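Open day at Cevance, or how I spent an afternoon watching grippers

I finally made it to the Cevance open day in April, after missing it two years running, and I've been boring everyone at home with it ever since. So now it's your turn!

The place is out past the old Zement works, in a long low building I must have driven by a hundred times. You sign in, you get a sticker, and then they pretty much let you wander. I went straight for the manipulation lab and barely left it (sorry, drone people).

What they do there is teach robot arms everyday tabletop jobs by having a person do them first with a hand-held gripper. You squeeze, the fingers close, and everything the gripper sees gets recorded. Putting a pen in a desk organizer, that kind of thing. They had 3,732 recordings on the server that morning, and 1,213 of those were pen jobs alone. The woman running the demo said she dreams about highlighters now.

I got to try it – twice, because the line was short after lunch. It's much harder than it looks! Your wrist wants to do all the clever things it normally does, and the gripper won't let it. My first pen went skating across the table. The second one went in, a little crooked, and I was far too pleased with myself.

Then they ran the arm, which they call Orkeck for reasons I didn't catch. It missed the first try, backed off, came in from a slightly different angle and got it. A kid next to me yelled "it's thinking!" and I sort of knew what he meant. The team was very open about the misses, too. Shiny things and see-through things still give it trouble, and they'd rather show you that than hide it.

I also had a quick look at the Sheikh room next door, where they test the fingertips until they wear out. One pair had made it to 2,380 grips. I wanted to stay longer but they were closing up by four, and I still hadn't had any of the free coffee.

If you go next year, get there early and ask for a turn with the gripper. Parking is around the back, on the gravel.

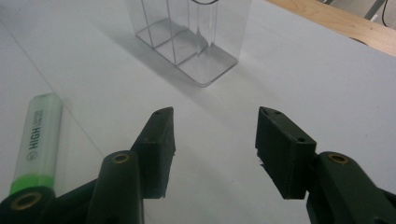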